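Home | Notices | Minutes | Room Bookings | Contact

Briltdale Craft Room – Minutes, Mon 3 December
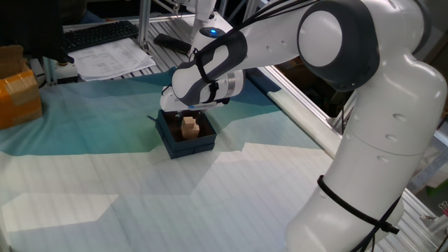
I took the notes again, so blame me for the spelling! We started with the tablecloth, since Erick Mutiso had brought it up twice already by e-mail. He wants plain gray. I like the printed one – the teal and turquoise with all those angular patches cheers the place up, creases and all – and most people around the table were with me. Agreed: the cloth stays until March, and Erick will give it an iron.

Storage boxes. We talked for ages about lids. The square navy box has no lid and thick walls, and I said that's fine for wooden blocks, but Erick would like lids on everything that goes on the high shelf. Visser can do us 13 lidded ones in a plain finish. Agreed to order them, and the open ones stay at table height.

Wooden blocks. The notched ones go in one to a box, standing up. Please don't lay them flat, the corners get knocked. We still have 6 to sand and I've put my name down for four of those (somebody please take the other two).

Packing for the Fatinar fair. Cartons get the orange tape this year and no string. I asked for labels on two sides, after the muddle last time when we opened every single one hunting for the glue. Agreed.

Leaflets. Flusel quoted for 2000, and that felt like a lot to me, but the price hardly drops if we go lower. Erick will ask whether they can hold the quote into the new year.

Blinds. The sun comes right across the table and a couple of people find it hard on the eyes. I rather enjoy it! Left for next time.

Any other business: the kettle is fixed. We finished just after 4 and I locked up.

Print this page | E-mail this page

Last updated: December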